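Technical Notes, April 2019
Scope Mounts: Torque, Thread Prep and Loss of Zero

Three members reported a shifting zero over the winter. All of the rifles wore the Listell one-piece mount on a steel Ulline rail, and all of the scopes tracked correctly when moved to another rifle. Marina Sfakianakis put the mounts on the bench in January and found the clamp screws well under spec on each one. The ring screws were uneven from side to side. No parts were cracked or bent.

The mount itself is sound. Arvo Kemppainen has one on his match rifle with 3000 rounds through it and has not had to re-zero. He installed it with a torque wrench and dry threads. The other mounts were installed with the short hex key from the box.

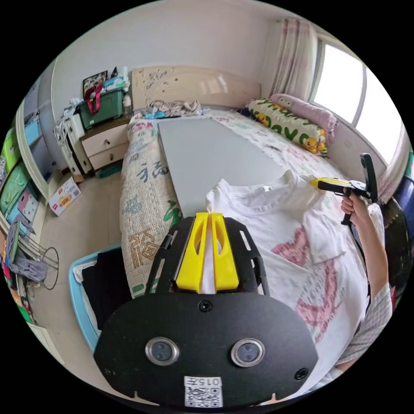 Clamp screws

Remove the mount and wipe the rail slots, the recoil lug and the clamp face with solvent. Oil left on the clamp face lets the mount creep forward under recoil. Set the mount in the slot, push it toward the muzzle until the lug bears on the rail, and hold it there while you run the screws in by hand. Tighten in two passes, front and rear in turn. Final setting is 56 inch-pounds on a steel rail. Aluminum rails take less; go by the rail maker's number.

Thread locker is optional on the clamp. If you use it, put one small drop on clean threads and bear in mind that wet threads reach a higher clamping force at the same wrench setting.
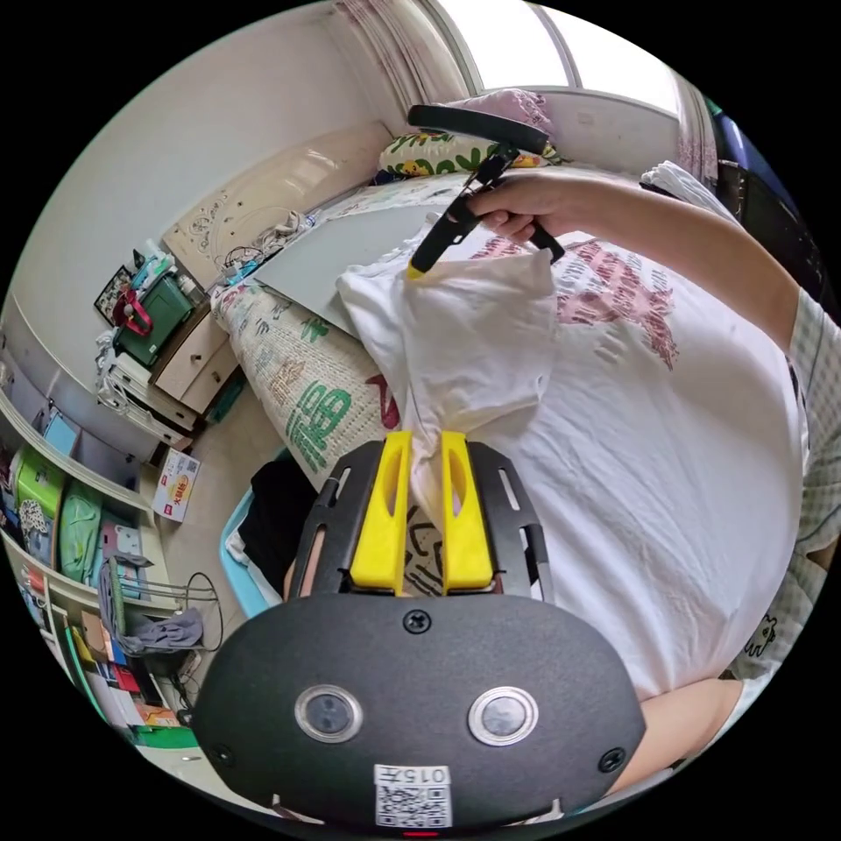 White T-shirt with pink print.

Ring screws

Level the reticle before the caps carry any load. Bring the screws up in a cross pattern and keep the gap equal on both sides. Stop at 25 inch-pounds unless the scope maker gives a lower limit. Leave thread locker off these.

A scope tube will often rotate slightly as the second side comes up, so check the level again at half torque.

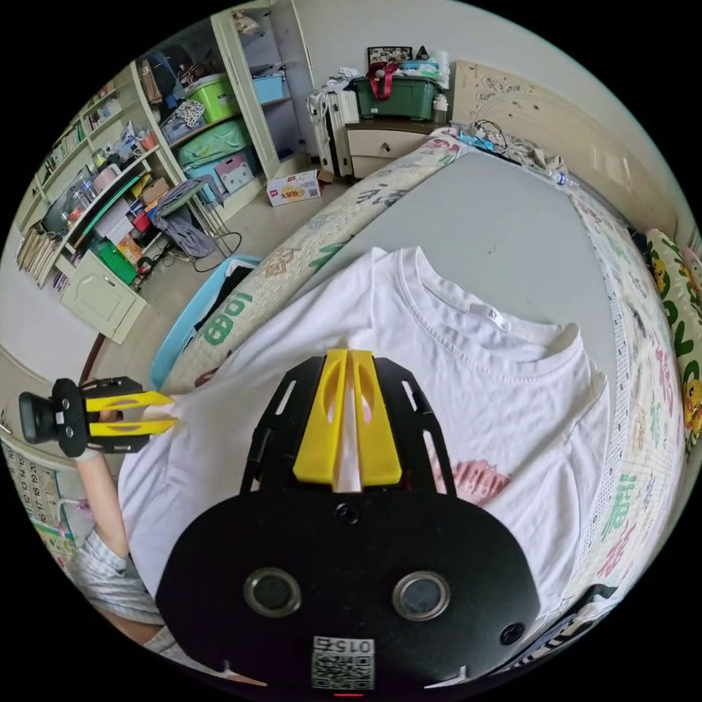 If the tube has turned, back off all the screws on that cap and start over. Correcting it by tightening one side harder will mark the tube and can bind the erector, and the adjustments will then track poorly even with the mount fully secure.

After installation, put a paint witness mark across each screw head and the metal next to it. Fire two groups, let the barrel cool, and look at the marks. 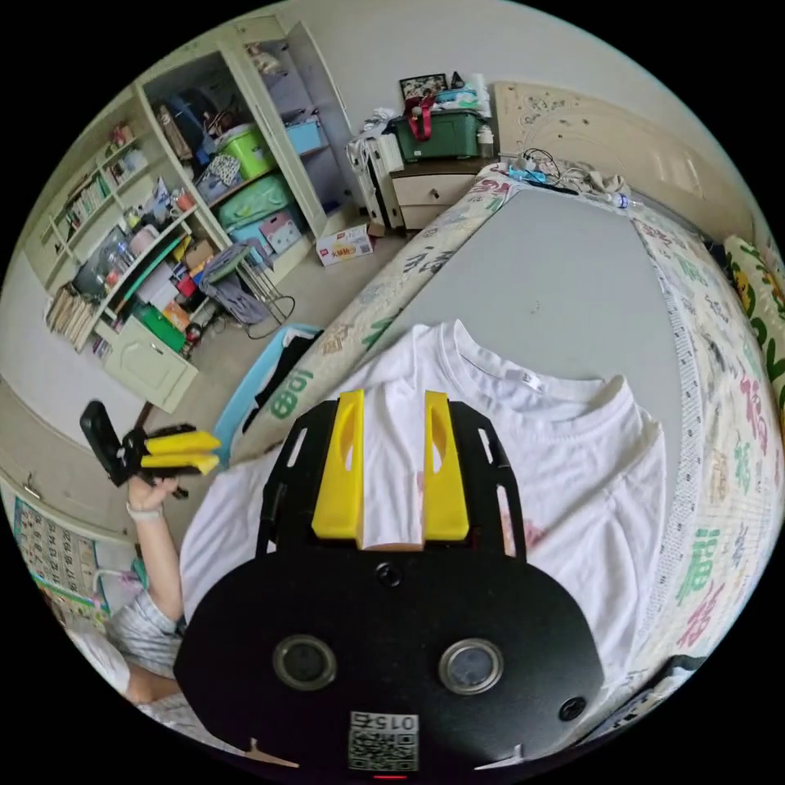

A screw that has moved should be removed, cleaned and torqued again from zero. Adding a quarter turn to it in place gives an unknown value. Themis Stefanou has the club's Fitirex wrench and will bring it to the next range day. Return it set to the bottom of its scale.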